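Home | Issues | Authors | Submit | Search

3. Independent Reading Time in the Gallbridge Schools

3.1 Background to the reading program

The elementary schools of the Gallbridge district have set aside a daily period for independent reading since 1971. For most of that time the period was left to the judgment of the classroom teacher. Some teachers read aloud, others asked students to read silently, and a number used the time to finish written work from the morning. No common record was kept of what students read or how long they read it.

A first attempt at a shared approach came in 2000, when the district issued a book list for each grade. The list was long, and schools were free to choose from it. Madigan's review of the district's reading policy notes that the list shaped what libraries bought more than what students took home. Teachers interviewed for the present study gave a similar account. Several still had the original list in a desk drawer but could not recall using it to plan a lesson.

The current program, known as Kekateck, replaced the list with a weekly reading conference. Each student meets with the teacher for a short talk about a book the student has chosen. The teacher notes the title, the pages read since the last meeting, and one question the student raised. Notes are kept in a paper folder that moves with the student to the next grade.

3.2 Participants and setting

The study took place in two schools, Figueroa Elementary and Irnuvus Elementary. Both serve students from kindergarten through fifth grade, and both had used the conference model for at least one full school year before data collection began. A total of 396 students in grades three through five were enrolled at the two schools. Families of 176 students gave written consent for their children's folders to be read by the research team.

Students whose families did not give consent took part in reading time as usual, and their folders were not opened. Teachers were told the purpose of the study but were not asked to change the length, the order, or the content of their conferences.
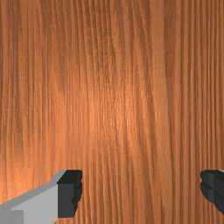
Figure 2. Wood surface with vertical grain, computer rendering.

3.3 Folder records

Folders were read by two members of the team working separately. Each entry was sorted by the kind of question the student had raised: a question about the meaning of a word, about an event in the story, about a character's reasons, or about something outside the book. Entries that fit more than one group were placed in both. Where the two readers disagreed, they met to discuss the entry, and a third reader made the decision if they could not settle it.

Blank entries caused some difficulty. A missing question could mean that the student had none, that the conference was cut short, or that the teacher did not have time to write it down. Blank entries were therefore left out of the sorting and reported separately. Reading of the folders began in July, after the close of the school year, and teachers were available by telephone to explain abbreviations.

3.4 Teacher interviews

Each participating teacher was interviewed once, in person, using the same set of opening prompts. Interviews were recorded with permission and typed in full. Teachers received a copy of their own interview and could correct or remove any part of it before the team began its reading.

Correspondence: Aisling Madigan, Gallbridge Reading Study | Copyright the authors | Back to top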